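Packing bench being automated, what happens to the packers?

Posted in Work & Careers, 1481 views

I pack costume jewellery at the Jarura warehouse, 12 of us on the bench. Since October two people per shift have been taken off packing to work with hand-held grippers, so that a robot can later be trained on the moves. We still have the same daily target. Has anyone been through this, and did your hours change?

drarnia_packer

Tutis

We had it at Benavides. Hours stayed the same, the job didn't. Small boxes went to the machine first and we got returns, repairs and anything tangled. A compartment box like this one looks simple until you have to put something tiny in a cell with two grippers.

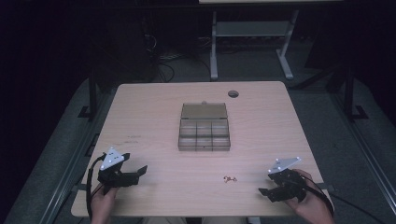 By bench_side_3344
Forum member, former packing lead

Ask for three things in writing: a lower target while people are off the bench, the same rate for gripper work, and who gets trained to look after the machine. We only got the first two — the third went to an agency.

Tutis again

Chains are the slow part. You pinch one end and the rest goes where it likes, pendant included. By hand I don't think about it. With the grippers I had to plan each pick, and my wrists were sore by the end of a shift, so ask for breaks as well.

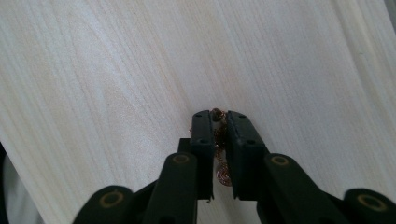 Photo: bench_side_3344

nightshift_returns

Depends on the company. Ours bought a machine and it sat under a cover. I'd go to your union rep before you sign any new job description. Also check whether your bonus is worked out on items packed, as mine was and it dropped for 3 months before payroll sorted it.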